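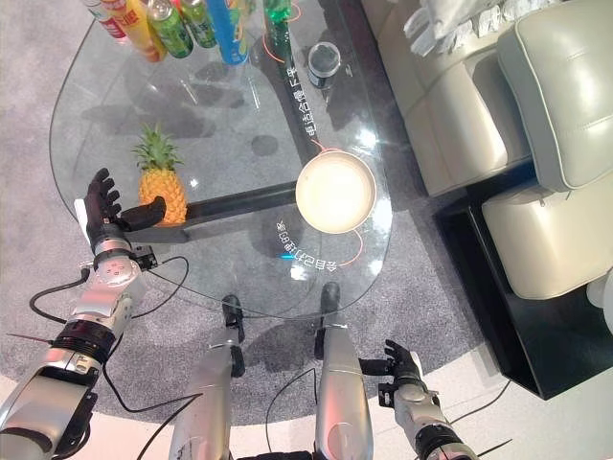 Figure 3. Whole pineapple and drinks on a glass coffee table.

4.2 Fruit kept in the living room

In the Ulport survey, 2860 households answered the question on where whole fruit is kept before it is cut. The kitchen was the most frequent answer, as in the earlier study of Mengal. However, many respondents named a second place, and this was usually a low table in the living room. We had not included this place in the first version of the form, so these answers were coded later by hand from the comment field.
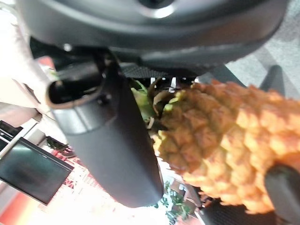 Figure 4. Close view, same place as Figure 3.

The 121 diaries collected in Brenell let us look at this habit in more detail. Fruit on a living room table was eaten sooner than fruit in the kitchen, but the difference was small for fruit that needs a knife. Melons and pineapples often stayed on the table for several days – in the diaries they are described almost as decoration – and were then carried to the kitchen for cutting.
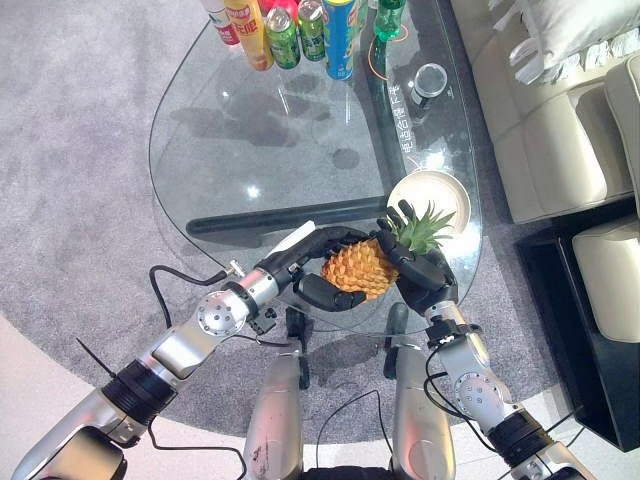 Ripeness was judged by the respondents themselves, and they did not all use the same signs. Smell was named most often, followed by softness at the base and the color of the skin. Color is difficult to compare between homes, as the light differs. A pineapple with an orange-yellow body and a crown that is still green, like the one held over the glass tabletop, could be entered as "ripe" by one person and "nearly ripe" by another. For this reason we joined the two categories in the analysis. The crown was not scored separately in Brenell, although the Masilela form has a line for it.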